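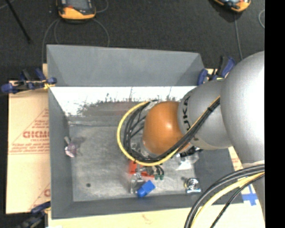
A KUKA arm over a gray bin.

Old magic show programs glued into a scrapbook — do I take them out or leave them be?

Sheena Mowat
Hello everyone, I hope this is the right section, and please move it if it isn't! My great-uncle was mad for stage magic his whole life and went to every show that came within driving distance, and a few that didn't. In February his scrapbook came to me. It's a big heavy thing with string through the spine, 80 pages, and he filled nearly all of them with programs, ticket stubs, handbills and a handful of letters from performers who wrote back to him. The one I love most is a note from a man who worked as The Great Plollska, thanking him for "a most attentive seat in the third row." I have no idea who Plollska was, but I'd have liked him.

My trouble is that the pages are going brown and crumbly at the edges, and he used two kinds of glue. Some of it is a whitish paste that has mostly let go, so those pieces are nearly falling out. The rest is shiny and yellow and hard as a fingernail, and it has come through the paper in spots. There's also tape on the Plollska letter, right across the fold (of course).

I'd like to sell some of the duplicates someday, though not the letters, and I keep going back and forth. Part of me wants to get everything off those awful pages and into nice clear sleeves. Then I sit down with it, and I see his handwriting under each program, where he sat and who he went with and what he thought of the levitation, and I can't bring myself to touch it. Would taking it apart ruin what it's worth? And is there any safe way to get the yellow glue off? A friend suggested a hair dryer and I nearly fainted.

Marcelino Honorato
Take them out. Buyers want the single pieces. I bought an album like yours from Galli's auction room and steamed the whole lot off with a kettle, took me a Monday evening. A couple of them curled and the red ink ran on one but the rest sold fine. Put them under heavy books overnight.

Alcides Camargo
Sheena, what a lovely thing to be handed, and please keep that kettle on the stove where it belongs! No offense meant to Marcelino, I did the same when I was starting out and I have a wavy pink handbill to show for it. Theater printers used whatever ink was cheap that week, and a lot of those bright reds and blues will move if you so much as breathe on them.

I've collected magic paper for a good long while, and my advice is to slow down and photograph every page first, front and back, with the captions showing. Do that before you decide anything at all. Once a program leaves its page, the photo is the only thing tying it to what your great-uncle wrote, and buyers in this hobby do care about that. A plain program is a plain program. One with a note from a man who was there, saying the assistant dropped a dove, is a good deal more fun to own, and I've paid extra for less.

For the pieces where the white paste has already let go, I'd lift out only the ones that come away with no pull whatsoever. Slip each into a clear polyester sleeve (ask for uncoated, and stay away from anything soft that smells like a shower curtain). Pencil the page number on the sleeve's paper label, never on the program. I get mine from Holcombe, but any archival supplier will have them.

The yellow glue sounds like old animal glue or rubber cement, and I couldn't tell you which from here. Leave it alone. Same with the tape on the letter — that's a job for a paper conservator, and if you only pay for one thing in the whole book, let it be that. Ask for a written estimate and ask whether they've dealt with old tape before.

For everything that stays, put a sheet of thin acid-free tissue between the pages, as long as it doesn't strain the spine, and lay the book flat in a box that fits it. A closet in the middle of the house is good. Attics and basements are not. My own big album has 167 items in it and I've never taken out more than 5.

As for value, I'd hold off on selling until you've found out who some of these folks were. Plollska isn't a name I know, but small touring acts often left very little paper behind, and there may be somebody hunting for exactly that letter. I'd dearly love to see it if you feel like posting a picture, and do tell us what he thought of the levitation!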